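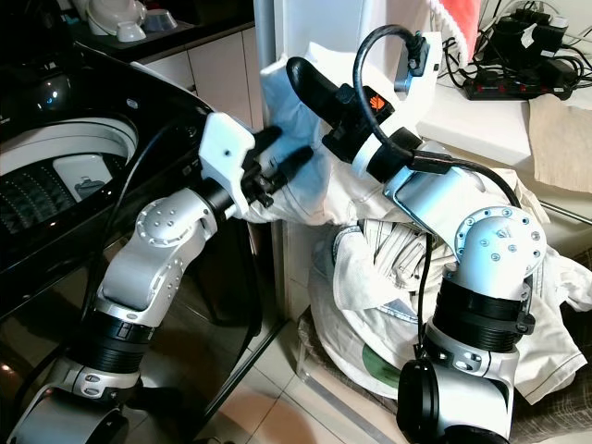

Washing whites in a top loader

White laundry goes gray slowly enough that you don't notice until you put an old T-shirt next to a new one. Most of the damage comes from crowding the tub, too much detergent, and a lint filter that never gets emptied.

Sorting

Keep whites apart from everything else, including pale gray and plaid. White with a woven stripe can go in if the stripe is also white or very light. Anything with a printed patch gets turned inside out.

Open up each piece before it goes in. Shirts come off the body with the sleeves bunched, and pillowcases swallow socks. Take hold of two corners, pull the cloth flat between your hands and give it a shake. A rolled-up towel or shirt will come out with a dingy stripe where the water didn't reach.

Loading

Drop the pieces loosely in a ring against the wall of the tub and leave the middle open. Stop when the tub is three-quarters full. Sheets should never be wrapped in a circle - they pull tight during the spin and the machine starts to walk.

Detergent

For a medium load in soft water I use 2 level tablespoons of powder. Hard water needs a little more. If the rinse water is still sudsy, run a second rinse and cut back next time. Powder goes in first, under the clothes.

Cotton whites get the warm cycle. Check the label on anything with elastic, which wears out faster in hot water. Chlorine bleach turns some synthetics yellow, so I keep to oxygen bleach and soak for an hour with the lid up.

The lint filter

If your machine has a filter inside the tub, empty it after every load of towels and every five loads of anything else. Turn the bag or tray inside out under the tap and pick off what sticks. Marleny Giraldo wrote in to say that an old toothbrush works well on the mesh, and it does.

After the wash

Take whites out as soon as the spin ends. Snap each piece once by the hem and hang it. Sun helps with yellowing under the arms, though a whole day of it is hard on elastic.

Leave the lid raised until the tub is dry. Wipe under the rim once a month with a cloth and white vinegar, then run a rinse with nothing in it before the next load.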